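Equipment Review: Hivik Bench Safety Kit for Shared Arm Workspaces

Reviewed by Florian Egger, Amell Technical Review Office

Scope of this review

The Hivik Bench Safety Kit is sold to small laboratories, teaching kitchens and workshops that operate a single collaborative robot arm among ordinary furniture. It consists of a printed rule book, a set of laminated checklists, a force gauge, floor and bench marking tape, cable clips, and a log book with numbered pages. The kit is not a safety device in the legal sense and does not replace a risk assessment. Its purpose is to help a site write down its own operating rules and follow them.

Our office used the kit for most of May in three settings: a bench with a fixed arm facing a kitchen counter, a sorting station with a conveyor, and a teaching room at the Wyss site. Two operators at each location were given the rule book without further instruction. We then compared their written procedures with our own.

Contents and presentation

The rule book is spiral bound and lies flat. It opens with a short section on responsibilities and then moves directly to the checklists, of which there are 18. Each fits on one side of a card. The wording is plain, and most items begin with a verb: check, clear, press, record. Operators with no background in machine safety were able to complete the start-of-day card correctly on the first attempt.

The log book is less successful. The columns for start time and operator name are adequate, but the space allowed for incidents is a single line. Several of our entries ran into the margin. A site that follows the kit's own advice and records every unplanned stop will need a second book before long.

Marking and layout

The strongest part of the kit is its treatment of layout. The book asks the user to mark three areas: the space the arm can reach, the space it is permitted to reach, and the place where the operator stands. The difference between the first two is often overlooked in small sites. A limit set in software is useful, but a person walking up to the bench cannot see it, and the book is right to require a visible mark as well.

The supplied tape held well on painted wood and on sealed floors. It did not hold on untreated cardboard, and it left some residue on a varnished tabletop after four days. Hivik states on the packaging that the tape is intended for temporary use, and we would treat it accordingly.

Loose items on the work surface are covered by Card 6. The rule is that anything breakable, heated, or connected to the mains must be listed before a session, and must either be moved outside the permitted space or be named in the procedure as part of the task. We consider this a sensible rule for household tasks, where glassware and kettles belong to the setting and a bare surface would make the work pointless. The card could say more about height. A low object that the gripper clears with ease may still be struck by the elbow or the wrist, and candles, bottles and stands deserve a separate line.

Cables

Card 9 concerns cables and is the only one we would rewrite. It asks that all cables be "tidy," a word that two operators interpreted in two different ways. One bundled everything tightly along the arm, which left too little slack at the outer joints. The other left generous loops across the table. A better rule would state that cables on the arm must permit the full range of motion without pulling, that cables on the table must stay out of the path of the arm, and that connectors must be reachable without leaning across the work area. The clips themselves are well made and can be opened with one hand.

Contact with soft goods

Cloth handling receives its own card, and we were pleased to find it. Fabric is commonly regarded as a harmless material, and for the person nearby it usually is. The concern lies with the downward press. When gripper fingers are lowered onto a cloth, they meet the hard surface beneath it almost at once, and a height set slightly too low may load the wrist heavily. The card directs the operator to set the contact height first on the bare surface, then with a single layer of fabric, and to write both values in the log. The force gauge serves well for this step. Its readings agreed with our reference instrument closely enough for bench use, although the display is difficult to read in bright daylight.

The card also forbids freeing a caught cloth by hand while the arm is powered and able to move. We support this without reservation — it was the rule most often broken during the trial, usually by the more experienced operator.

Comparison with similar products

The Catow 2000 is the nearest alternative. It includes a better log book and a sturdier gauge, but its rules are written for fenced cells and assume a dedicated room. Operators at the kitchen bench set aside more than half of its cards as not applicable. For a site with a conventional guarded cell, the Catow product remains the better choice. For open benches, we prefer the Hivik kit.

Support

We wrote to the manufacturer regarding Card 9 under reference 2341 and received a clear reply within the week. A revised card is planned, though no release has been announced. Replacement tape and log books can be ordered separately. The checklists cannot, and a site that loses one must photocopy another.

Findings

The kit is recommended for small sites with one arm and a stable group of operators. Buyers should replace the log book, test the tape on their own surfaces before use, and write their own cable rule until the revised card is available. Sites with more than one arm sharing a surface should look elsewhere, as the book does not address the subject.

Supervisors are advised to read the cards at the bench with the operators present, and to repeat the exercise whenever the furniture, the task or the gripper is changed. Cards that no longer match the bench should be withdrawn the same day and the change entered in the log.

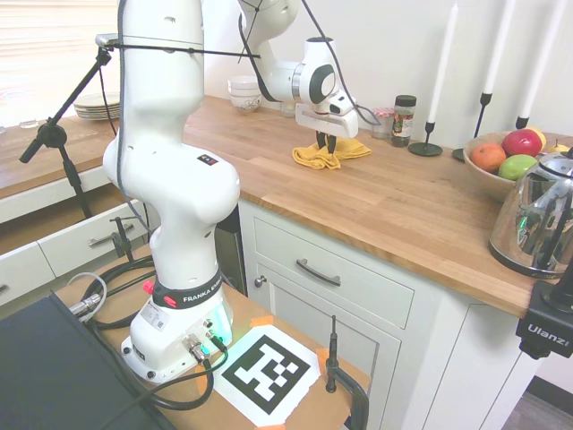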